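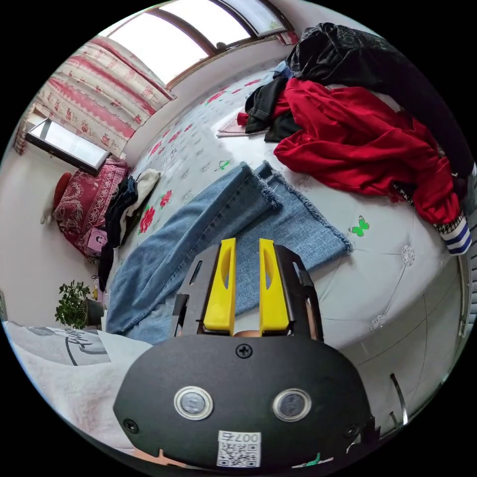
From: Annapurna Rajan
Date: February 5, 2022
Subject: Re: Gravus hand-held gripper kit, worth it for clothes?

Sławomir Wieczorek wrote:
> We are looking at the Gravus kit for our folding work.
> Has anyone used it on heavy fabric? The sales sheet only
> shows towels. Also, is the 148 per finger set a fair price?

We have had two of the kits for 8 weeks, mostly on laundry in bedrooms. Short answers first. Heavy fabric is fine if you go slowly. The finger price is high but the fingers last.

Jeans are what we use most. The tips get under a single layer of denim well enough. A waistband is harder, and you need to come at it from the side. Thin knits slip more than denim does, and I would not buy the kit for socks.

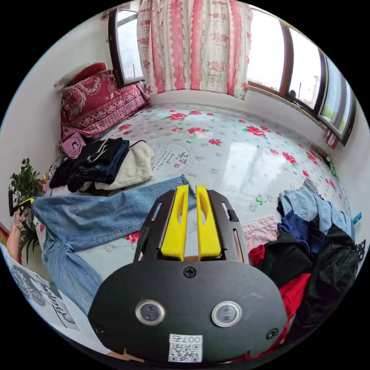
For a full pair of jeans we work with one person's free hand on the cloth and the gripper on the other end. Chandrasekhar tried it with the gripper alone and got nearly 100 usable runs, but it took him four days.

Two complaints. The screws on the faceplate need checking every morning, and the manual says nothing on cleaning lint out of the finger slots. Zendow support did answer my email on the second point: use a dry brush.

I would take the kit again over the Barrera one. Ask for the spare brackets in the first order, as they ship separately and slowly.

Annapurna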